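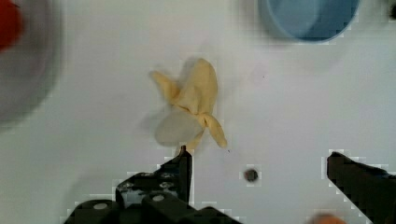 Pale yellow on a white tabletop.

How I get stains out of a white tabletop

I bought my white table secondhand in Cokelbridge for $145, and I had it home for less than a day before I set a mug of turmeric tea on it without a coaster. Big yellow ring! I panicked and went at it with the green side of a kitchen sponge, and if you tilt your head by the window you can still find the dull patch I left behind. So please put the scrubby sponge down and read a bit first.

I'm talking about smooth, sealed white tops here, the kind with a laminate or melamine surface. If yours is painted wood, or marble, or anything with a wax finish, most of this will do more harm than good and you should look up your own material.

What I keep in the bucket

Dish soap, baking soda, rubbing alcohol, a bottle of regular 3% hydrogen peroxide, a stack of old cotton T-shirts cut into squares, and an old toothbrush for the edge trim. I've also got a tub of Clerner paste that Sebastião Lins gave me when he moved out of his place, but I only use it on metal legs now. It's a little too gritty for the top.

Start with soap, always

Warm water, one squirt of dish soap, a soft cloth. Wipe the whole surface, including the parts that look fine (they aren't, trust me), then go over it with plain water and dry it. I skipped the plain water for years and couldn't figure out why my table felt tacky by dinnertime. It was soap film, and crumbs love soap film.

About half of what I think is a stain comes off right here.

Yellow and orange stains

Turmeric, curry, tomato sauce, mustard. Mix baking soda with just enough water to make a paste like toothpaste, spread it over the mark, and walk away for 30 minutes. Don't rub it in. Wipe it off with a damp cloth and look again.

If there's still a shadow, fold a square of T-shirt, wet it with the peroxide, and lay it flat on the spot. I leave mine up to 60 minutes and check in now and then. Try it somewhere hidden first, like the underside of the overhang, and don't mix the peroxide with other cleaners. Faint turmeric also fades in sunlight, so if your table is light enough to drag over to a window, do that and forget about it till the evening. Mine isn't — I've tried, and my back complained until Thursday.
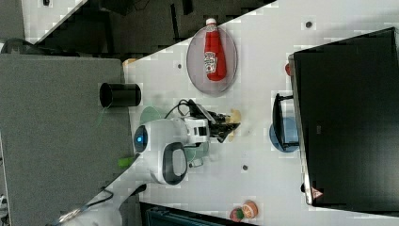

Everett Montoya left a comment asking whether the peroxide step would work on red wine too, and said he'd been told salt was the thing. Salt's great on a tablecloth, Everett, but a hard top doesn't have anything for it to pull the wine out of, and the grains can scratch. Go with the baking soda paste, then peroxide if you need it.

Ink and marker

Rubbing alcohol on a corner of cloth. Dab, turn to a clean bit of cloth, dab again. If you swipe, you'll have a pretty blue cloud the size of a saucer. Ballpoint usually takes me two or three goes. Permanent marker comes up faster than you'd think, though the really old stuff leaves a ghost. Open a window, and keep it away from the stove and any candles.

Rinse afterward with the soapy water from step one.

Sticky stuff

Price labels, tape, the mystery goo by the wall. Lay a warm wet cloth over it for a few minutes, then push at it with the edge of an old plastic card. A drop of cooking oil will loosen whatever's left, and then you're back to dish soap to get the oil off. I did a whole shelf from the Dekine outlet this way, one of those with a label stuck on every single panel, and it took most of a baseball game.

Gray scuffs

These come from the unglazed ring on the bottom of plates and mugs. Baking soda paste again, this time with your fingertip and small circles, very lightly. Melamine foam erasers work too, but they're a fine abrasive and they'll take the shine down if you lean on them. Use one with barely any pressure, on the scuff only.

Edges

Dry them! Water sitting along the trim can creep in and puff the board up, and there isn't a paste for that. I run a dry cloth all the way around when I'm done, underneath included.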